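Kestach grip-loss fault

The Kestach grip-loss fault is the name commonly given to a recurring failure in the Kestach, a two-finger gripper tool made by Skandanlow and sold to small laboratories and workshops. In the fault, the fingers open without a command while the controller goes on reporting a closed grip. The maker describes it as a rare wiring problem, fixed by a revised cable. Several users, and at least one outside reviewer, have disputed both halves of that description.

The fault was reported for the first time in March, by the Greliseck workshop. No serious injury has been linked to it. Whether that reflects a low risk or thin reporting is a matter of disagreement.

Background

The Kestach was sold in two forms: a version that bolts to a robot arm and a hand-held version used by a person to record movements that an arm would later repeat. Both share the same fingers, motor and control board. Skandanlow's sales material called the design "fail-safe," a phrase it has since dropped. The material did not say what the gripper was supposed to do when it failed, and the manual was unclear on the same point. One chapter stated that the fingers would hold their position if power was lost. A table at the back stated that they would relax.

Ieuan Phillips, who reviewed the manual for a users' group, wrote that the two statements "cannot both be true, and a person standing under a raised part would like to know which one is." Skandanlow corrected the table in a later edition but did not announce the change.

The Greliseck incident

The workshop at Greliseck was using an arm-mounted Kestach to move steel test blocks from a tray to a scale. The operator, Tahira Dogar, had left the job running and was standing at the next bench when the gripper let go of a block at the top of its travel. The block struck the edge of the scale and landed on the floor. The arm carried on to the next position, closed on nothing and logged a good pick.

Dogar pressed the emergency stop and saved the log before turning anything off. This proved useful, as the controller overwrites its own record on restart, something the manual mentions only in a footnote. The log showed the grip marked as closed for the whole of the move. It also showed a dip in supply voltage lasting 190 milliseconds, starting just before the block fell.

Skandanlow's first reply suggested that the block had been oily and had slipped. Dogar answered that the fingers were found fully open, and that oil does not open fingers. The company withdrew the suggestion and asked for the unit to be sent back.

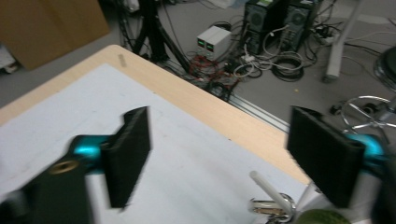 Cause

Skandanlow's account is that the supply cable could work loose at its connector after repeated bending. A loose contact produced a short loss of power, the motor lost its hold, and the return spring pushed the fingers apart. In its service notice the company put the expected life of the original cable at 1000 hours of normal use. It did not define normal use.

Raghavendra Varghese, an engineer who examined a failed unit for the users' group, agreed that the cable was poor but did not accept that it was the whole cause. By his account, the more serious defect was in the software. The controller did not measure whether the fingers were closed. It remembered the last command it had sent and reported that command as fact. A power dip too short to restart the board would open the fingers and leave the report unchanged — the very pattern in the Greliseck log.

Varghese reproduced the fault on a bench supply by cutting the voltage for short periods, with a brand-new cable fitted. He reported that the fingers opened in 7 of his trials and that the controller raised no alarm in any of them. He did not publish the total number of trials, an omission Skandanlow was quick to point out. The company has not published trial figures of its own.

Response by the maker

Skandanlow issued a service notice offering the revised cable free of charge to owners of the arm-mounted version. Owners of the hand-held version were told that no action was needed, on the grounds that a person was always present to notice a dropped object. Critics found this hard to square with the notice's own statement that both versions used the same parts.

Britt-Marie Eide, the company's product safety lead, defended the decision. The hand-held tool carries only light objects, she wrote, and is not used above shoulder height. Phillips replied that nothing in the tool prevents either, and that a recording made with a false grip signal could be passed on to an arm, which would then repeat the error with no one holding it. Eide's later letter to the group did not take up this point.

A firmware update followed. Known as version 2, it compares the commanded position with the motor current and shows a warning if they disagree. The warning is a message on the screen. It does not stop the arm unless the user turns on a separate setting, which is off by default. Skandanlow has said that automatic stops would cause too many false alarms. It has given no figure for how many.

The Ok indicator

Some of the criticism has fallen on the status light marked "Ok" on the controller. Most users took it to mean that the gripper was working. According to the manual it means only that the board has power and has received a valid command. During the Greliseck incident the light stayed on throughout.

Mulugeta Tefera, who trains operators on the tool, has told his students to cover the light with tape and to judge the grip by looking at the fingers. Skandanlow advises against covering any indicator. Tefera's training notes answer that a light which cannot go out when the grip fails is not an indicator of anything an operator needs to know. The revised controller keeps the light, with the same label.

Interim measures

The users' group recommends fixing the supply cable to the mount so that the connector does not bend, running the gripper from a supply that serves nothing else, and turning on the stop setting in version 2. It also advises keeping hands and feet out from under any carried part. Skandanlow supports the first and last of these and has called the others "a matter for the user."

Status

As of Aug 14, 2026, the service notice was still open and still limited to the arm-mounted version. Skandanlow states that it has received no confirmed report of grip loss on a unit with the revised cable. A report counts as confirmed only if the unit is returned and the fault appears again in the company's own tests — a condition the users' group says an occasional fault is unlikely to meet. Varghese has asked for the test procedure to be made public. The company has said that the request is being considered.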